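Category: Builds > Arms & Grippers > Set-up Guide
Shares 5 | Comments 3

Section 3. Recording hand demonstrations with the wrist bands

By the time you reach this section the Ralludia arm should be bolted down, powered, and capable of waving without hitting the lamp. It still has no idea what a parcel is. You are going to show it, many times, with your own hands, and then the Pemel software will turn what you did into something the arm can copy badly.

Set aside an evening. You will need both wrist bands, the head camera, the base unit, and a supply of parcels. Real ones are best. A neat row of matching boxes teaches the arm to handle a neat row of matching boxes, and your front door has never seen one.

3.1 Putting on the bands

1. Roll your sleeves above the elbow. Cuffs creep down over the marker plates and the tracker sulks.

2. Put on the left band first, then the right. The fabric should be snug enough that the plates don't slide when you shake your hand. If your fingers tingle, that is too snug.

3. Run each cable away from your palm and down to the base unit. Leave enough slack to reach the far side of the load.

4. Start the Pemel tracker and turn both wrists slowly, palms up, palms down. Both bands should stay green on the screen throughout.

CAUTION: You are now attached to something. Stand up slowly. Do not answer the door.

3.2 Setting up the load

5. Park the cart against a wall, where it can't roll away from you mid-grab. Any folding wire cart will do – the one in this build came with the apartment.

6. Fill it the way a person in a hurry would. Mix boxes with soft mailers, and let some of the mailers flop over each other. Soft bags are where the arm fails most, so be generous with them.

7. Cover or black out any addresses you wouldn't want in a shared data set.

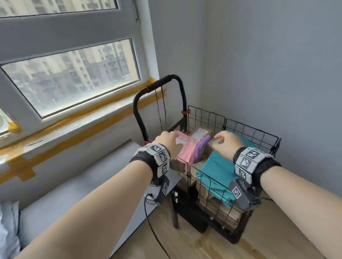
Fig. 3-2. Both bands on, hands at the load. Keep the marker plates facing up.

8. Say "start" or tap the pedal, then pick up one parcel, set it down on the floor, and bring your hands back to the cart. One parcel, one recording.

9. Move at the speed of someone mildly bored. Fast hands blur the markers. Very slow hands produce an arm that approaches every envelope like a bomb.

10. Reshuffle the cart after every few picks and carry on until you have 300 recordings. You will start talking to the parcels before then.

NOTE: Seung-woo Heo, who wrote the first version of this section, recorded his whole first set with the left and right bands swapped. The software accepted every one of them. Check the L and R on the start-up screen.

3.3 If tracking drops out

Error 2443 means the camera has lost a marker. Look for glare on the plates first, then for a hand buried too deep in the basket. If it keeps coming back, close the blinds or move the cart, and repeat step 4.

A band that drifts while your hand is still has usually worked loose. Retighten it and discard the last recording. Older Flolance bands also drift when the plug isn't fully seated, and they give no warning – push until it clicks.

When you have the full set, copy it to the Lau folder on the base unit before taking anything off. Then go on to Section 4, Training, and find a book.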